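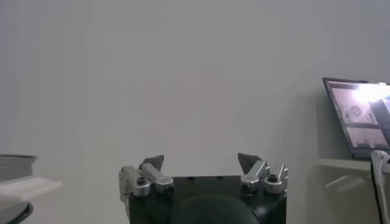 Wrist camera view, gripper open, laptop on the shelf at right.

Home | Projects | Minutes | Contact

Minutes, demonstration gathering group
2022-01-12

Present: arm side, training side, one from Tawfik by phone. The Sistex seat was empty again.

1. Last minutes
Accepted with one change. The November minutes said the first set was "complete". It now reads "recorded". Several of us doubted the word at the time and should have spoken up.

2. Where the set stands
The plan called for 400 demonstrations of the pick and place task. We have 200 on disk. The training side reported that the model trained on these does well on the starting positions we practiced and poorly on the rest. The arm side asked whether more of the same would change that. No one could say. Wosaneck's report claims the curve is still going up, but it rests on 3 training runs and the group did not find it convincing.

3. Quality of the examples
Long discussion. Eleven demonstrations were pulled for review before the meeting. In most of them the operator hesitates with the fingers open over the object, and the model has picked up the hesitation as well. The training side wants these cut. The arm side pointed out that if we cut every pause we are left with examples of people who already know where the part is - and then we act surprised when the policy can't search.
Agreed: tag pauses for now, delete nothing.

4. Wrist view
Both fingertips are in view with the gripper open, and the gap between them shows plain wall. The training side regards this as good framing. One member asked what the model is supposed to learn from pale wall, and whether the laptop screen at the side will end up being the thing it steers by. The glare on the screen was also raised. It was said that the network will learn to ignore all this. The same was said about the shadows in November, with no test to back it up.
Action, training side: run the current model with the laptop side of the view masked and bring the numbers, good or bad.
Action, arm side: try a few sessions with the laptop moved out of view.

5. Drevetti proposal
Drevetti offers to supply ready-made demonstrations recorded on their own arms. The sample they sent looks clean. Too clean, in the view of the arm side, who suspect the failed attempts were removed. Their fingers are also a different shape from ours. Tawfik is in favor and thinks we are being difficult. Left open until Drevetti answers two questions: how many attempts were thrown out, and who decided.

6. Target
A motion to keep the 400 target was not carried. The number came from a planning sheet and no one present could give its source. A motion to drop it was not carried either. We go on recording, with more varied starting positions, and look at it again once the masking test is in.

7. Other business
Operators asked for shorter sessions. Granted - roughly half the current length. Demonstrations from the end of a long session are the ones most often tagged.
File naming was put off again.

Next meeting to be set by email. Sistex to be asked whether they still want the seat.

Contact the group | Copyright 2022 | Back to top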